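Kivine Shared Workshop
Arm build group: minutes, July
Meeting opened 7:00 p.m. at the bench.

1. Previous minutes
Accepted with one correction: the order for cable clips went to Curkska, not Billska.

2. Bench layout
The Kashindye layout stays as the test set. Bread is the first pick target, gripped at the right end. Pan and lid are to be left in place between runs.

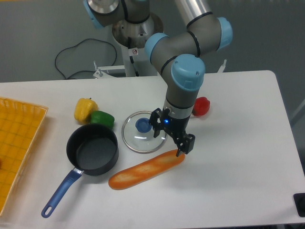
Item 2. Gripper over the right end of the bread, lid alongside.

3. Motion settings
Approach speed to be held at 60 mm per second. Dwell before closing set to 200 ms. A proposal to shorten the dwell was deferred until the log holds 3000 cycles.

4. Cabling
The black cable behind the pedestal still hangs in loops. Agreed to route it along the wall with clips. The warning sticker on the pedestal must remain readable.

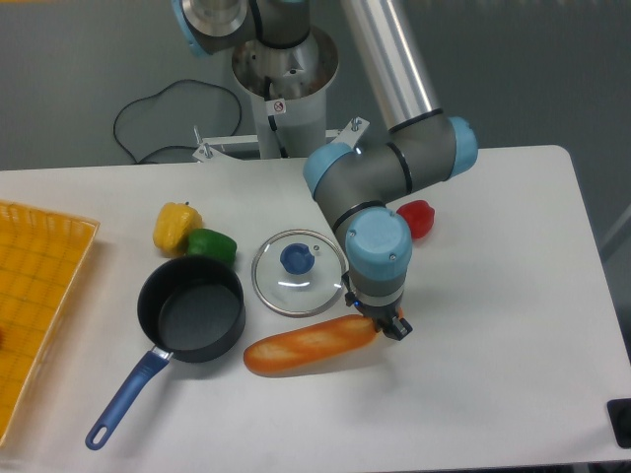 Item 4. Pedestal and cable at the back edge of the table.

5. Produce positions
Yellow and green peppers remain as a touching pair behind the pan. Red pepper remains on the far side of the elbow. Tape marks to be added under all of them.
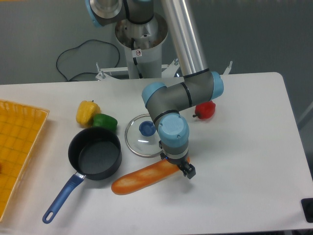 6. Actions
Fit cable clips before the next session.
Print 2 copies of the layout sheet.
Check bracket bolts at the pedestal and enter the torque in the log.

Meeting closed 8:15 p.m.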